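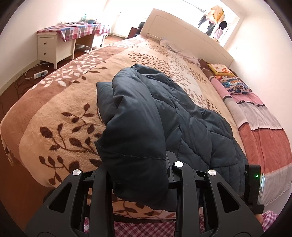

Week 8: How much does a demonstration tell the learner?

The usual claim for hand-held collection is that it gives you variety for free. Send the tool home with people and the homes do the rest. I think the claim is half right, and the assigned paper (Thevar and Akl, the Otlow set) leans on the wrong half. Take a quilted jacket bunched on a bed, with a leaf-patterned blanket under it and a striped one beside it. The background is rich, and a policy may learn to ignore it. But the fold of the jacket hangs over the top of the gripper, so the wrist view and the cloth are competing for the same space. What is the label for that moment? The paper says "grasp phase" and moves on.

Otlow reports 1,000 garment demonstrations, of which 883 were kept. Read the appendix before you admire that. Episodes were dropped when tracking was lost, and tracking is lost most often when thick cloth covers the view. So the filter removes hard cases and the success rate goes up – with no change to the policy at all.

Steyn's reply is that 500 clean episodes beat twice as many messy ones. Maybe. Her test garments were thin shirts on a bare table, and I would not carry that result over to a padded coat.

Points to argue in section:
– Should a dropped episode be published with the reason it was dropped?
– Does a new bedroom count as a new condition if the same person folds the same jacket in it?
– Who picks the starting pile? Shezi let collectors choose, and the piles got easier by the end of May.

Reading for next time: Lykkegaard's notes on Plustura, sections 2 and 3 only. Skip the scaling plot; the axes changed between drafts and I have not seen a corrected one.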